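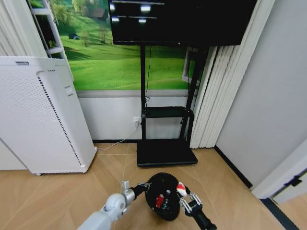

Vol. 4, p. 230

Does a Picture of a Meadow Calm Anyone Down? A Report on the Break Room at the Clestura Building

Student project report, Interior Environments, second-year studio

Why we took this on

The break room on the ground floor was refitted last spring under a plan called Lellix. The plan promised a "restorative indoor landscape" and came with a brochure. The wall mural is the main feature: a green meadow with trees and a small house with a dark roof. In front of it are an air purifier, a TV on a mobile stand and a white ladder-style shelf.

We had read the brochure before we spent any time in the room, and three of the four of us came away doubting it. The fourth liked the mural and still does. Our project asks whether the refit did what it was said to do, and whether the people who use the room see it the same way as the people who paid for it.

What the brochure claims

The Lellix text makes one claim over and over, which is that a view of nature lowers stress even when the view is printed. It gives no source for this. We found some published studies on real windows and real plants, fewer on pictures, and hardly any on pictures that cover a whole wall. The ones on pictures mostly took place in waiting rooms, where people sit still and have nothing else to look at. A break room is a different case. People come in to eat or answer messages, and many sit with their backs to the wall in question.

The second claim is that the mural "opens up" the room. This one can at least be argued with a floor plan and a pair of eyes, so we spent more time on it.

What we did

We visited in the morning and again in the late afternoon through most of April. We wrote down where people sat and which way they faced. We also left a short paper form by the door asking two things: what do you notice first in this room, and what would you change? We didn't mention the mural on the form. An earlier draft did, and our instructor pointed out that asking people if they find the meadow relaxing is a good way to be told that it is.

What we saw

The TV is the problem. The black screen hides part of the house, and the house is the one spot in the mural where the eye wants to stop. With the screen turned off, the ceiling lights reflect in the glass, so what you get in the middle of a soft green hillside is a dark rectangle with bright spots on it. The stand is black too, and the cable hangs down along one of the poles and loops by the tray. A white stand would help a little. Moving the thing to another wall would help a lot more.

The purifier is tall and takes up a good deal of the view on the left. It is white, like the shelf and the lower wall, and we disagreed about whether it fades into the room or looms over it. From a chair close by, it looms. It has a caster at the base, so it could be tried somewhere else before anyone spends money.

The lower wall deserves a mention because the brochure skips it. The grass ends at a white panel with a pale gray strip along the top. We think this does more to spoil the "opening up" than the designers allowed for. A meadow that ran to the floor might read as ground. One that stops partway down reads as a poster – a big, well-printed poster, but a poster. The light wooden floor doesn't pick up any of the green either.

What people wrote

Most forms named the TV or the green wall as the first thing noticed. The word "green" came up often, and the word "calm" much less. Under changes, people asked for softer chairs, a second microwave and a quieter purifier. One person wanted to know where the meadow was. Another wrote "fine as is" and underlined it.

Limits

Our forms were filled out by people who stop for forms. We have no record of the room before the refit, so we can't say it got better or worse. We measured nothing about stress, and neither, as far as we can find, did Lellix.

What we would try

Move the screen to a side wall and shift the purifier away from the mural, leave both for a month, and put out the same form again. If the answers don't change, we would take the restorative claim out of the brochure and call the mural decoration. It is pleasant enough as that.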